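Features | Machines at Work

Search stories, topics, issues

The Arm That Wouldn't Let Go of Tuesday

A household robot did everything right in simulation, then held one pose for 39 minutes. The fault was four lines long.

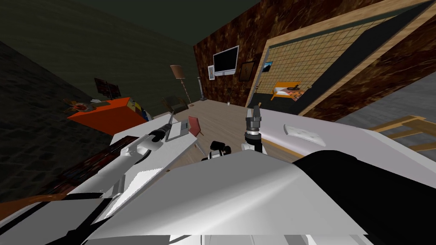 One of the simulated apartments, rendered: two arms, one small laptop, a pink chair back beyond the table.

The incident report from Renham is two pages long and uses the word "unexpected" 11 times. It concerns a two-armed robot which, in the middle of an overnight run, raised its right gripper, pointed it at the ceiling and stayed there. No alarm went off. According to every log the software kept, the robot was having a wonderful night.

Renham is the test house that Covunitz, a small maker of domestic robots, keeps on the second floor of a former shoe warehouse. Before any routine is tried on the real machine, it gets rehearsed in rendered apartments, a whole catalog of them, built by a program called Clokus. Clokus has strong tastes. It likes orange desks and marble-patterned walls, and it will put a floor lamp with a striped pole in front of a television wall and feel no shame. The engineers stopped noticing long ago. I was there two days and never got used to it.

The point of all that decorating is safety. A simulated arm can swing through a simulated laptop a thousand times and the only cost is electricity. So the routine in question, a dull one called "clear the near table," had been through the wringer before it was allowed near anything with a warranty. It passed. It passed so well that somebody put a smiley face in the release notes, and the smiley face is still there.

What went wrong sits in a piece of software known in the building as Ahn. Ahn is the supervisor. It watches the joint positions, compares them to the plan, and stops the arms if the two disagree by more than a small amount. It's the part of the system you'd most like to be awake.

On the night of the fault, a cable in the right wrist worked itself a little loose. The wrist stopped sending fresh readings. Ahn, finding no new number, did what it had been told to do in those four lines of code: it used the last good one. Then it used it again. The planner, asking where the arm was, heard that the arm was exactly where it ought to be, and politely waited for it to be done being there.

That accounts for the 39 minutes. The motors were holding position the whole time, and they warmed up doing it. A night technician came by on the way to the vending machine, looked through the glass, saw a robot with one hand in the air and took it for a calibration. On the way back it was still calibrating. The technician pressed the red button, which worked, and ate a bag of pretzels while writing the first draft of the report.

No one was hurt and nothing broke. Covunitz would like this mentioned, and it's true. The engineers I talked to were less cheerful about it. A stale reading on a still arm gives you a statue. A stale reading on a moving arm gives you a machine that thinks it's in one place while it is busily in another, with whatever happens to be on the table in between.

Why hadn't the rehearsals caught it? The apartments in Clokus are generous with furniture and stingy with bad cables. Every simulated wrist reported in on time, every time, in every room. The team had varied the lighting, the wall colors and the chairs. They hadn't thought to vary the truthfulness of the wrist.

They do now. Since September the rehearsals have included a setting that drops readings at random, sometimes for one tick, sometimes for good. The first evening it was switched on, 14 of the stored routines failed, including one that had been used for customer demos. There was, I'm told, some quiet in the room.

The fix to Ahn is plain enough to explain at dinner. Every reading carries a time stamp, and a reading that's too old counts as no reading. With no reading, both arms stop, a light comes on, and a message goes to a phone that a person has agreed to carry. The arms then stay put under limited power until somebody checks them. It stops a lot more than it used to. In the first week it stopped 15 times, mostly over nothing, and the phone changed hands twice.

The cable got a clip. It costs less than the pretzels.

Contact the features desk | Subscriptions | Copyright, all rights reserved | Back to top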